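The low shoe rack, six months in

February 4, 2025

I said in July that I would write something about the shoe rack once we had lived with it for a while, and then I forgot. Agustina asked me about it last week because she is trying to sort out her own front room, so I am finally getting to it.

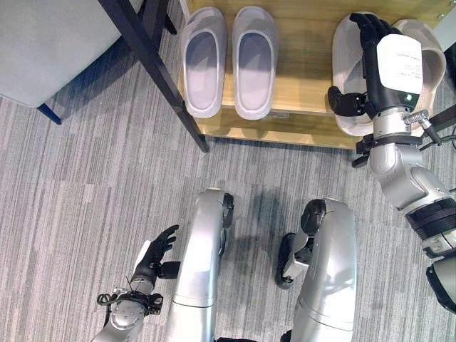
We do not have an entryway. The front door opens straight into the living room, and for years the shoes went wherever people stepped out of them. We tried a mat first, then a big basket from Rivadeneira. The basket was a mistake. It held plenty, but every morning started with someone digging to the bottom for the other shoe, and the wet ones got everything else wet.

What I wanted was something low. My mother's house had a tall cabinet with flip-down doors, and I remember it mostly as a thing I walked into. A low rack can go near a chair, you sit down, you change your shoes, you get up. That was the whole plan.

The one we have is wood, a light honey color, with the grain showing. I like it more than I thought I would. The carpet is light gray with fine streaky stripes, and the seat is light gray too, so the room was getting close to no color at all. The wood helps.

I put it together myself in an evening. The instructions were fine. I did have one panel on backward and did not notice until the last few screws, so I took it apart and started again. If you are building one, lay all the pieces out with the good side facing the same way before you pick up the screwdriver.

There is a narrow gap under the bottom panel. I was glad of it at first because it keeps the rack from looking heavy, but it is too low for our vacuum head and just high enough for crumbs and dog hair. I pull the rack forward every couple of weeks and vacuum behind and under it. The carpet has dents where the rack stands. A damp cloth and a fingernail bring most of the pile back up.

The top is for slippers. I made that rule in August and it is the only one that has stuck. Street shoes go on the shelf in the hall closet or out on the back step, depending on the weather. Slippers stay on the top of the rack, side by side, where you can reach them from the chair. The gray pair is the molded slip-on kind with an open back. I was a fleece slipper person until I got tired of washing them and having them come out lumpy. These I rinse in the tub with dish soap and stand up to dry. The cream ones show everything, and I would not buy that color again.

The other thing I would not do again is let the rack become a shelf. For most of the fall it had mail on it, then a library bag, then a box from Wonitz that needed to go back and sat there until the return date had passed. Once something flat is by the door, people put things on it. I now clear it every night when I lock up. It takes less than a minute and I have stopped being annoyed about it.

Emiliano thinks we should have bought the two-level one. He may be right. When we have people over, there is nowhere good for guest shoes, and they end up in a row along the wall on the carpet. At Christmas I put down an old towel and lined everyone's shoes up on that, which looked like a garage sale but kept the floor dry. I have been thinking about a boot tray for next winter. Zulema has a plain rubber one that she hoses off in the driveway, and I might get the same.

A few notes for Agustina, and for anyone else measuring a front room. Measure with the door open. I measured with it closed and had to move everything over a hand's width. Leave enough space between the chair and the rack for your feet — our chair was right up against it at first and you had to sit sideways. Put felt pads under the rack if you have a hard floor. And wipe the wood down when something wet has been on it. Ours has one faint ring near the back from a plant pot that had no business being there.

I still have the Rivadeneira basket. It is in the laundry room with the beach towels in it, and it works well for that. Next I need to do something about the coats, which are currently on the backs of the kitchen chairs.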